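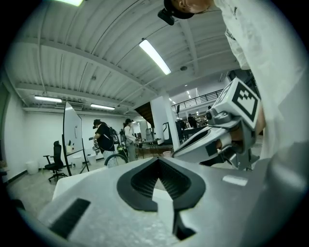 Jiva perception and planning work, Jurnomville site
Progress report to Pronside, second period
Prepared by Nelly Sánchez
Feb 6, 2023

Summary

The pose tracker is in better shape than it was. The planner is about where we left it. I would not yet fund the third work package on the strength of what follows, and I say so as the person who would be spending the money.

Tracking

We have 2,469 recorded demonstrations from the hand-held grippers. The tracker gives a usable path for most of them. It fails on 114, and those were dropped from training. The earlier report called them "noise". I went back through them and I don't think that word holds up. Many come from the same kind of motion, a quick turn of the wrist that takes the marker cube out of view, and that is a motion people make all the time when they pick things up. By dropping them we are teaching the policy that people don't turn their wrists.

The fix Değirmenci proposed in August was to fill the gaps by smoothing between the last good pose and the next one. It makes the plots look nicer. I have seen no evidence that it makes the poses right, and on long gaps it draws a straight line through the table. It is now off by default, with a flag to turn it back on.

Time sync between the cameras and the gripper log is done. It was boring work and it helped more than anything else this period.

Planning

The planner passed its acceptance test in simulation over 200 times. Please read that number with care. The test scene has one object, a flat table and no one walking past. When we replayed paths from real recordings, the planner rejected a good share as out of reach, and we still can't say which of those rejections are correct. The arm model in the planner and the arm model in the simulator disagree on one joint limit. Someone has to sit down with the real arm and measure it.
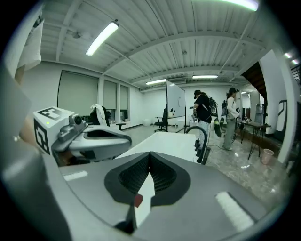 Is more data going to fix the failures?

I doubt it. The recordings we drop are dropped by our own code, so a bigger set would lose the same kinds of motion. Better handling of hidden markers comes first, and we can test that on what is already on disk.

Tooling

The review tool now opens a recording in 4 seconds, down from long enough to go and get coffee. It also shows the reason a recording was rejected, in plain words. Two of the reasons turned out to be the same check run twice. One has been removed.

Still open

Joint limit mismatch, as above.
Finger width readings drift over a long session. Cause unknown.
Calibration files are still copied by hand between machines.
No held-out test set that the training team hasn't already looked at.

Request

Please hold the money for work package three until the held-out set exists and the rejected recordings have been run again. No extra funds are needed for either job.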